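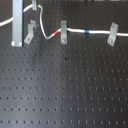 I've spent the week swapping two grippers on the same arm to see which one is better at putting cable into clips. One is the Monetholm parallel jaw, the other is the Korisholm with the soft fingertips. Same board, same cable, same controller. The bracket beside the upright bar, the one with no cable in it, is the one I care about most. It sits at an angle, and an angled clip with slack on both sides is where the two grippers stop behaving alike.

Background for anyone new. The job is cable routing for a customer who builds test racks. A person does it at present and does it well, and the customer wants to know if an arm can do the dull part overnight. My part is the gripper and the camera. Elaine Vasconcelos at our Canley site does the controller side.

The coloured bands on the cable are for the camera. Green, red and blue, in that order from the left. White cable on a dark board is easy enough to find, but a length of white cable looks the same all the way along, so without a mark the software has no idea how far down the run it is looking.

Red matters more than the others. It tells me how much cable has been fed into the loop before the centre clamp. If red ends up on the wrong side of that clamp, the attempt is a fail, even if everything is seated and looks tidy.

Rules for the comparison. 76 attempts per gripper. An attempt starts with the cable lifted out of one clip and ends when the arm lets go. It's a pass if the cable is seated, red is on the correct side and nothing else on the run has popped out. I wrote that down before starting so I couldn't argue with myself later.

Monetholm first. It's a plain two-jaw thing with flat metal fingers. Fast, closes square, and you can feel it's well made when you pick it up. The stroke is more than I need. I set it to open only a little wider than the cable, otherwise the fingers foul the clip next door.

What it does well is pull. Grip the cable, go in a straight line to the right, and the cable comes with it and stays where it was gripped. On the straight part of the run, past the centre clamp, I've nothing bad to say about it.

What it does badly is let the cable turn. When you lift a cable into a clip that's leaning over, the cable wants to roll in the fingers as it goes round. Flat metal fingers don't allow that. The twist goes into the slack instead and comes out as a bump somewhere you didn't ask for.

You can reduce the grip force to let it roll, and I did. Then it slips lengthways as well, red drifts, and you fail on the other rule. I found a setting in the middle that mostly behaved. I don't like "mostly" on something that is meant to run overnight with no one in the room.

Korisholm next. Soft pads, slightly curved, with a shallow groove. Slower to close, and the body is fatter, so I had to change the approach angle for anything near the upright bar. That cost me most of a morning. The first few approaches knocked the bar, gently, and the controller stopped the arm each time as it should.

Once I'd sorted the angle it was the calmer of the two. The cable turns in the groove without sliding along it. You watch the loop go down and it just goes down.

The pads pick up dust though. By the end of a session they had a grey film and the grip was noticeably worse. I now wipe them every 10 attempts with a dry cloth. The maker's sheet says nothing on this either way, so if you have one, try it and see if yours does the same.
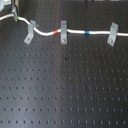 Then there's the question of how far from the clip you should hold the cable. I'd assumed close is best. With the Monetholm it is: you want the fingers nearly touching the clip, or the cable bows away from you as you push. With the Korisholm you can hold it further off and it still goes in, and that leaves room for the camera to see what's happening.

The camera has been half of the work, as usual. I tried it in 3 positions: straight above, on the wrist, and up high looking at a slant.

Straight above is easiest to calibrate and useless at the moment you need it, as the gripper is between the camera and the clip. You get a lovely view of the back of the gripper.

On the wrist you see the clip properly, right up to the point of contact. But you lose the rest of the cable, so you don't know if something has come loose at the far end until you've moved away and looked.

High and slanted is the one I've stayed with for checking. The holes near the bottom of the view look bigger than those further up, so you do have to correct for that, but the regular grid of the board makes it a simple job. It is a very large free calibration target.

Lighting. The lamp overhead puts a pale streak down the middle of the board. It's no trouble for finding the bands. It is trouble for finding the edge of the cable, as the board brightens and the contrast drops. I moved the lamp once and the streak moved with it. I moved it back.

If you do this yourself, tune the thresholds on the darkest side of the board and on the streak, both, before you collect a single result. I tuned on one side only and threw away an afternoon of attempts.

There's also a small dark spot on the board, below the centre clamp, that the hole finder keeps arguing with. It's darker and more irregular than the holes and it isn't a band. I've masked it out in software. Elaine asked why I don't just clean it. I've masked it out in software.

Controller. We had been running our own script, and Elaine moved us to Lại at the start of this round. The main difference for me is that it lets you set a force limit for one direction and leave the others stiff. For pressing a cable down into a clip, that's what you want: soft going down, firm sideways.

With the old script I was setting one limit for everything. The arm either pushed too hard on the clip or wandered off sideways as soon as the cable pulled back. I'd blamed the gripper for some of that. Worth checking before you spend money on a new gripper.

Lại is not perfect. The log files are huge, and the stop message is the same whether you've hit a bracket or a cable has gone tight. I want those to be two different messages. Elaine has a small patch that guesses from the direction of the force and it's right often enough to be useful.

Somebody will ask about numbers, so. On the straight stretch I couldn't separate the two grippers. On the angled clips the Korisholm was clearly ahead. I'm not posting the table until I've redone the Monetholm attempts from before the lighting was sorted, as it isn't fair to leave those in.

Speed goes the other way. The Monetholm finishes an attempt sooner every time. The customer doesn't mind how long it takes overnight, so for this job I'm ignoring it. For a day shift I'd weigh it up differently.

Failures are more interesting than passes. The Monetholm's usual one is a twist pushed into the loop. The Korisholm's usual one is letting go late: the pads cling a bit as they open and lift the cable a few millimetres out of the clip it has just been put into.

I got round the late release by opening halfway, waiting a moment, moving sideways by a small amount, then opening fully. It's ugly and it works. If the pads were a bit firmer I doubt I'd need it.

One more on clips. Most of my trouble with both grippers came from clips fastened with a single screw. Push on the side of one hard enough and it turns. I check the angle of each with the camera before an attempt now, and if it's moved I straighten it and tighten the screw before carrying on. A few early fails on both sides were really that.

Question from someone in the replies: why not use two arms, one to hold the slack? We've thought about it. The customer has room for one. If you have room for two then I'd expect it to help, mostly on the loop.

Another question: would it work without the coloured bands? Finding the cable, yes. Knowing the length fed, not with this camera. The customer is fine with bands, they already mark their cables for the fitters.

And someone asked if the cable gets damaged. I've looked along it after each session and run it through my fingers. The flat metal fingers left faint marks at the higher grip setting, nothing at the lower one. The soft pads left nothing I could find. That's a visual check, I haven't measured anything.

Next is the Monetholm again, this time with a grooved finger insert that Elaine is printing at Canley. If the groove lets the cable turn, then most of what I like about the Korisholm comes down to the shape and not the soft pads, and the inserts would be a lot cheaper to replace.

The inserts should be here on Friday. I'll keep the clips where they are until then and add the results to this thread.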